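3.2 Collecting the bag and basket examples

I should say at the start of this section that I did most of the collecting myself, with Kalevi Ojala on the second shift, so when I write "we" I mostly mean the two of us taking turns and arguing over the kettle. Aurelio Ventura wrote the recording software, and he also decided which runs were good enough to keep (he is much stricter than I am!).

The plan was simple enough on paper. We wanted 300 runs of the arm reaching into a cluttered corner of a lived-in room and taking hold of something with a handle. Earlier work in our group, the Tomari set, used single objects on a bare table, and a policy trained on it did very nicely on single objects on a bare table. Put a second bag next to the first and it fell apart. So for the Cerov set we went the other way and let things touch, lean and overlap, the way they do when someone has come in with the shopping and put everything down in one go.

Handles are the heart of it. A handle that stands up in an arch is easy for a person, and you would think it easy for a gripper too, but seen from the wrist it can run straight across whatever is behind it, and the policy has to learn which dark curve belongs to which bag. Add an open bag with a black inside and you have two dark things side by side, only one of which is any use to close the fingers on.
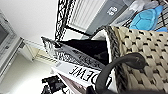
Kalevi and I drove the arm by hand for every run, using the Lindqvist leader arm we had from the previous project. Each run starts from a slightly different pose, and we made a point of not tidying the start. If the wrist happened to be rolled over a long way, so that any printing in view came out upside down, we left it rolled over and started from there. My first 40 runs were too neat, I'm afraid. I had got into the habit of squaring the camera up before I moved in, without noticing that I did it, and Aurelio spotted it straight away when he plotted the starting angles. We threw those out and I did them again, grumbling.

We kept four rules for the driver, and they stayed taped to the desk throughout:

Start recording before you touch the leader arm, and stop only once the arm is still.
If you miss the handle, carry on and try again in the same run.
Don't speak to the other person while the arm is moving.
Move at least one thing between runs, even if only by a hand's width.

The second rule matters most for what comes later. A missed grasp followed by a good one teaches the policy how to recover, and we marked such runs with their own label so they could be left out when we wanted to test what they were worth (see section 5). The fourth rule was the one we broke most often. It is very tempting to leave a nice arrangement alone, and by the end of an afternoon your idea of "moved" gets rather generous - Kalevi will say the same if you ask him.

Lighting we left as we found it. Aurelio would have liked a lamp on a stand, and I can see why, as pale walls and ceilings take up a great deal of the wrist view once the arm tips back, and the camera's automatic exposure can end up serving the wall instead of the bags. We talked it over and decided that a kitchen or a hallway won't come with a lamp on a stand either. The only change we made was to lock the white balance, which we did on 5th January, after the first batch had been checked. Runs from before that are kept in a separate folder and were not used for training.

A word on weave, which gave us more bother than anything else. A woven side is full of small repeating marks, and the depth network we borrowed from the Skerkulero project kept sliding from one row of them to the next, so the same surface would seem to jump nearer and further as the wrist moved. Plain bags gave it no such trouble. We tried smoothing the depth over several frames, which made the jumping less ugly and the grasps worse. In the end we dropped depth from the inputs altogether and trained on colour alone, with the wrist view and the joint readings going in together.

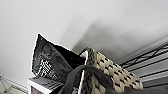
Figure 3. Wrist view from the Cerov set: a black bag and a woven bag side by side, with a dark strap looping across both and a wire rack to the right.

Labelling was done afterwards, in one sitting per batch. For each run we noted which object the driver was after, the moment the fingers closed, and whether the hold lasted until the end of the recording. I had hoped to mark the outline of every strap as well, and I did manage 14 runs that way before giving up. It is slow, dull work, and the outlines made no difference we could measure in the small trial described in section 4.1. They are included in the release all the same, in case someone more patient can find a use for them.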